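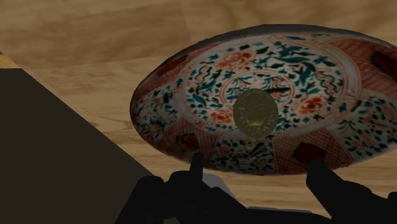 My mother's dishes went to the thrift store in three boxes, and I have regretted it every May since, when the family comes over and we eat off plates I bought in a hurry. The reader who wrote that to us signed off without asking for anything. Many of the letters we got after last year's short piece on inherited china were like it. People had given sets away, or were about to, or had them stacked in a basement and wanted to be told what to do.

Most American families that own a formal dinner service did not choose it. It came from a parent or a grandparent, often with pieces missing, and it was bought at a time when a couple getting married was expected to own one set for everyday and one for company. Those habits have changed. Dining rooms are used as offices. Dishwashers are in nearly every kitchen, and older gilded ware does badly in them. The result is a large amount of good china with no obvious place to go.

We spent part of the winter at Marchuk, a replacement china dealer that works out of a former shoe warehouse next to a rail line. The business buys sets from estates and sells them back to the public one piece at a time. Its shelves hold 1196 patterns. A customer who has broken a gravy boat can send in a picture of the back of a plate, get a match, and have the piece in a week or so.

The work starts at seven in the morning, when the boxes from the day before are opened on padded tables. Each piece is held up and tapped with a knuckle. A sound plate rings. A cracked one gives a short, dull note even when the crack is too fine to see. After that the piece goes under a lamp, where the sorter looks for knife marks, worn gold and gray lines in the glaze. Anything with a chip goes to a separate rack and is sold cheaply to people who make mosaics or want something to put under a plant.

Sorters told us the hardest part of the job is the phone. People call with a set they have been told is valuable, and in most cases it is not. The number of sellers has gone up for years and the number of buyers has not. A service for twelve that cost a young couple several months' pay may bring $100, and the caller may have to pack it and pay the shipping. Some callers hang up. Some call back a month later and accept.

Prices are not low across the board. Serving pieces sell better than plates, because every set had only one or two of them and they were handled the most. Covered dishes are wanted, and so are lids on their own. Large platters hold their price fairly well. During our visit a tureen left the building at $466, and the dinner plates in the same pattern were going for less than a sandwich. Cups without saucers can hardly be sold at all.

Color matters more than it used to. The pale patterns with a thin band of platinum, which filled wedding registries for decades, are the slowest thing on the shelves. Busy patterns do better. Buyers in their twenties and thirties like strong reds, blues and greens, leaves and birds and big flowers, and many of them do not want a full set. They buy four plates in one pattern and four in another and use them together. To their grandparents this would have looked like a table set by someone who had run out of dishes.

Uven, a small company that rents tableware for weddings, has built its trade on that taste. It owns no complete services. Its stock is bought in odd lots, washed, and sorted by main color, so that a couple can order a table in mostly blue or mostly rust. The company started with 359 plates and a borrowed van. It now turns down work in the fall. Breakage is lower than the owners expected. Guests seem to be careful with a plate that looks old, and most of the damage happens in the van.

Rental also gets around the question of storage, and that is what most of our letters came down to. A service for twelve with its serving pieces fills two deep shelves. It should not be stacked high. Felt or paper goes between the plates, cups should never be hung by the handle for years at a time, and boxes do not belong in an attic that gets hot in summer and freezes in winter. A person in a two-room apartment can do very little of that.

Some of the storage advice going around is out of date. The zippered quilted cases sold for china are fine for keeping off dust, but the foam dividers in older ones break down and stick to the glaze. The yellow marks they leave usually come off with warm water, mild soap and patience. Newspaper is a poor wrapper for the same reason, as the ink rubs off. Plain packing paper costs little. Paper coffee filters fit nicely between saucers.

Then there is the matter of eating from it. Much old china is perfectly safe, and some is not, and the two can look alike. Bright glazes and painted decoration on top of the glaze were often made with lead. A plate that is worn, crazed or chalky to the touch should be kept for show. Home test swabs are sold in hardware stores, but they can miss low levels and are known to give wrong answers on some surfaces. A lab test is better and costs more than most plates are worth. Acidic food, such as tomato sauce or anything with vinegar, should not be left standing in an old dish. The microwave is out for anything with metal trim.

Repair is possible, and for most pieces it does not make sense. We sent a bowl in two parts to Clasto, a repair shop that takes work by mail, and it came back whole, with a line that could be found with a fingernail. The shop's order sheet says in capital letters that a mended piece is for display. Glue that holds well in a cabinet may let go in hot water, and no repair makes a cup fit for coffee again. The wait was eleven weeks. The bill was more than three times what Marchuk would have charged for an unbroken bowl of the same kind, and the shop said so before it took the job.

People who want to keep something and can't keep everything have come up with their own answers. One family that wrote to us gave each of nine cousins a place setting, to be brought along to the Thanksgiving meal. Two settings have gone missing and the custom goes on. Another reader kept the serving platter and the sugar bowl and let the rest go. Several people use the good plates for toast every morning and replace them as they break. Marchuk's sorters were in favor of this. They see a great many sets that were used six times in fifty years, and the gold on those looks new.

Those who decide to sell should start by turning a plate over and writing down whatever is on the back, including any numbers. They should count what they have and note damage truthfully, as the dealer will find it anyway. It is worth asking more than one buyer. Mularer, an online listing service for household goods, lets sellers see what a pattern has sold for in the past year, and that figure is often far below what other sellers are asking. The asking prices are the ones people tend to quote on the phone.

Thrift stores will still take china, though some now limit it to one box per visit. Theater groups want it for props. Church kitchens sometimes do, if it can go through the machine. Shipping is where most sets get broken, so local is better if there is a choice, and plates should always be packed standing on edge, with the heaviest at the bottom of the box.

We use cookies to remember your settings and to count visits. By continuing to read you agree to our cookie policy. Accept | Manage choices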